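Skiluvcombe Shared Workshop
Bench inspection checklist, hand-worn gripper build, bay 2
Inspection date: 2019-08-17
Result: pass with open items
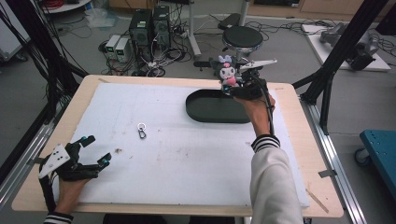

Shabalala replied on the July sheet that the cable check should come before the jaw check, as a snagged lead can pull the jaw shut while fingers are near it. The order below has been changed accordingly.

1. Work surface

1.1 Board flat, does not rock on table: OK
1.2 Board surface free of cuts and raised edges: OK
Comment: Scuffs and pencil lines on the foam are acceptable. Replace the board if the surface tears.
1.3 Tape at front right corner holding: OK
1.4 Only the current test pieces on the board: OK
Comment: Tray, plush keychain and metal clasp are on the approved list. Return the clasp to the parts drawer after the session.

2. Cables

2.1 Gripper cable runs outside the forearm, clear of the jaw: OK
2.2 Full reach possible without tension at the connector: OK
2.3 Bundles on the left post secured: OK
Comment: Lowest tie is close to the table edge. Move it up one position.
2.4 Floor cables clear of the operator's standing position: OPEN
Comment: Cables around the computer towers need a cover or a fixed route. Carried over from July.
2.5 Cables beside the stool routed away from its base: OPEN

3. Gripper, right hand

3.1 Jaw plate screws tight: OK
3.2 Jaw opens fully on release: OK
3.3 Soft test piece held without slipping: OK
Comment: Puleo spring fitted, part 226. The old spring, part 881, is not to be reused.
3.4 No sharp edge on printed parts: OK
Comment: One corner of the white plate was sanded before this inspection.

4. Hand unit, left hand

4.1 Finger joints move freely through full range: OK
4.2 Strap releases with one pull: OK
4.3 Plate on back of hand seated, no flex: OK
4.4 Sleeve cuff clear of all joints: OK
Comment: Close-fitting cuffs only. Loose sleeves are a fail.

5. Frame and power

5.1 Rail bolts tight: OK
5.2 Posts do not move under hand pressure: OK
5.3 Supply displays readable from the bench: FAIL
Comment: The white units stand on the floor and the operator has to bend to read them. Shelf requested, Utel order 942.
5.4 Main switch reachable from the bench: OK
5.5 Arm stored on its platform, power disconnected: OK

Open items to be closed before the next session: 2.4, 2.5. Item 5.3 may stay open until the shelf arrives. File this sheet under 900.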